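Cloud sock hanger from Flokdale: small thing, big fan

I bought this for the narrow end of our laundry room, where a full-size drying rack has never fit, and I've become a bit evangelical about it! It's a cloud-shaped hanger with little clips along the bottom rail, and it goes anywhere you can put a hook. I have the Abernathy airer at home too (lovely, but it eats half the floor), so the bar was what sold me on going vertical.

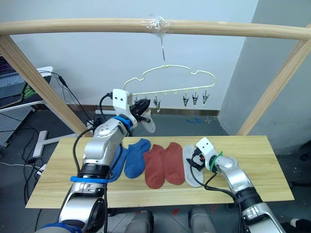
Socks laid out by color, cloud overhead.

My tip is to lay everything out in pairs first, toes all the same way if you're fussy like me, and then clip from one end to the other. So much quicker than fishing in the basket with one hand.

The clips are metal with a proper spring, and each one hangs from its own molded hook on the rail. I love this bit. If a clip ever gives up you can swap just that one, and they slide along to wherever the thick winter pairs need more room.
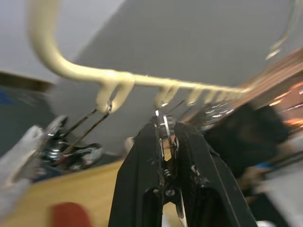 Close-up of the hooks and spring clips.

Grumbles? The clips tangle if you toss the hanger in a drawer, and the grip is strong enough to leave a dent in thin dress socks, so I clip those at the cuff. My sister Iwona wants one for baby mittens and I think she's right, it would be perfect.
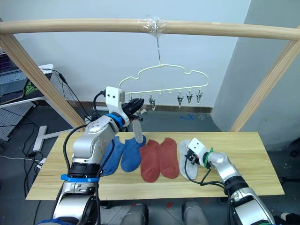

I'd happily buy a second for the bathroom. Four and a half stars, and the missing half is purely for the tangling.

Recent reviews
Avley folding step stool
Planex drawer dividers, set of two
Abernathy tabletop airer
Flokdale mesh wash bags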